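Chapter 3
Reading the Single-Day Novel

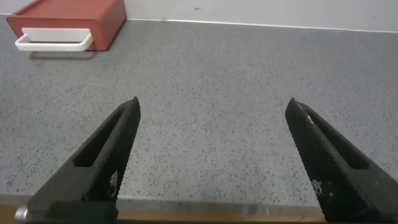 A remark often made by students in the Gancombe seminar is that a novel covering one day ought to be shorter than a novel covering a lifetime. The remark confuses two kinds of time. Story time is the span of the events told. Discourse time is the space given to telling them, measured in pages or in hours of reading. The two may stand in any proportion.

Adel is a convenient first case. The novel runs to 261 pages and its story time is 21 hours, from the opening of a bakery on a Tuesday to the last train of the night. Most of the pages fall between noon and two in the afternoon. The remaining hours are passed over in short summaries, and 2 of them are left out altogether.

3.1 Terms

Four terms are used in this chapter. In scene, story time and discourse time are treated as equal; dialogue is the usual form. In summary, discourse time is the shorter. In pause, discourse continues while the story stands still — a long description of a street, for instance. In ellipsis, the story moves on and nothing is told.

These terms describe passages and should not be applied to whole books. A novel may be made up largely of scene and still depend on one ellipsis for its plot.

3.2 Clock and memory

A single-day novel seldom stays inside its day. Characters remember, and the remembered material may cover decades. In Makhubela the frame is one morning in July, but the recollections reach back to the narrator's childhood. The reader must therefore keep two records: the hour at which a memory occurs, and the period to which it refers. Section 3.3 sets out a method for doing this in table form, using the opening chapter of Cloder.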